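## 3. Tabletops, surrounds and stands

### 3.1 Choice of tabletop

The earlier part of the work used a plain oak-coloured board, and the comments we had on it were nearly all the same: few people eat, work or tidy up on a surface with no pattern at all. For the present study we therefore took three tops from the Hanholm range, one plain grey, one speckled and one with a marble pattern. All three were bought through an ordinary shop and none was treated or polished beyond the wiping described in 3.4.

The marble-patterned top is the one shown in Figure 2. Its ground is white and its veining runs between grey and brown. Veining of this kind is uneven by design. Some stretches of the surface are almost plain, and others carry enough line and shade that a small object can be hard to pick out at a glance. The speckled top does not have this difficulty, as its pattern is much the same wherever one looks. We come back to the difference in Section 5, where it accounts for most of the spread in the placing errors.

The tops were kept level with a spirit level laid along both directions before each session. On one Tuesday the grey top was found to be out of level at one corner and the readings from that morning were dropped.

### 3.2 The surrounding walls

Retamal's account of cluttered kitchens makes the point that people judge position on a table partly by what stands behind it — a tiled wall, a window sill, the back of a sofa. We wanted this background kept the same throughout. Three walls were set up to the left, right and rear of the top, leaving the near side open. They are a pale lavender-grey. A pure white wall had been tried first and was given up after it made the white parts of the marble pattern look dull and slightly yellow by comparison.

The walls have no skirting or shelf. We considered adding a strip of tile along the back to bring the setting closer to a kitchen, but the joints between tiles would have given a row of evenly spaced marks to measure against, and most homes do not offer that. The metal edging was left bare.

Lighting came from the ceiling only. The blinds were kept closed in December, when the low sun reached the right wall in the afternoon, and were left closed afterwards for consistency.

### 3.3 The stands

A stand, for our purposes, is any household object made up of a flat foot and a single upright. The class is larger than it sounds. It takes in kitchen roll holders, mug trees with the arms removed, small lamp bases, necklace stands, bill spikes and the posts sold for holding menu cards. We collected 21 of them, of which the greater part came from Dritaro and the rest from second-hand shops.

Stands are awkward things to put down tidily. The upright is what the eye follows and what the hand usually takes hold of, but the foot decides whether the object fits in the place chosen for it. Where the upright is thin and the foot is wide, a person looking at the top of the pole has little warning of how far the base reaches. Verena Mösli, who sorted and labelled the collection, proposed dividing it by the ratio of foot width to pole width, and we have kept her division in all the tables. Her groups are called narrow, middle and broad.

Round feet were preferred. A square foot brings in the question of whether it has been turned to line up with the table edge, and several people in the pilot spent more time on this than on the position itself. Only 2 stands with square feet remain in the set, and they are reported separately.

Colour was harder to control. Black is by far the commonest finish on sale, and a black foot on a pale top has a sharp outline. Where the foot lies across a dark vein the outline is a little less clear, though none of our participants mentioned it. Chrome stands pick up the pattern of the table in their surface and were left out.

### 3.4 Placing and recording

Fourteen adults took part. Each was given the stands one at a time, in an order drawn beforehand, and asked to put them where they would look right. No target was marked on the top. Once a stand had been put down the participant could move it again as often as they wished, and then said when they were content.

The final position was read with the Fistance sheet, a clear overlay ruled in millimetres with a slot cut to let the upright through. The reading was taken at the centre of the foot. Early on we had read the top of the pole, and some of the older stands lean enough for this to matter. Those readings were repeated.

The tops were wiped with a damp cloth between participants and left to dry. Felt pads were taken off any stand that had them, as a worn pad lets the foot drag and a new one lets it slide.

In all we aimed for 1000 placings and stopped when that number had been reached. Placings in which the stand was knocked over before the reading are not part of the count.

### 3.5 What was not covered

Nothing in the study deals with stands in use. A kitchen roll holder with a full roll on it hides its own foot and is a different object to look at, and a lamp base is normally placed with regard to a socket. We also kept to one stand on the table at a time. Groups of objects raise questions of spacing that our method of reading can't settle, and the one attempt we made, with a mug tree beside two menu posts, gave positions that depended mostly on which had been put down first.

The height of the table relative to the participant was fixed. Shorter participants would have seen less of the foot behind the upright and more of the wall, and we have not corrected for this.

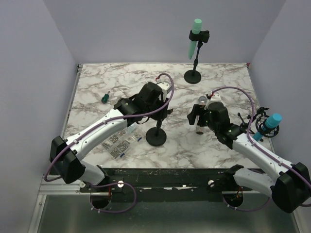 Vol. 14, p. 21

**Figure 2.** Marble-patterned top with its three pale walls and thin metal edging. The black stand, just right of centre, has a heavy round base and a thin pole.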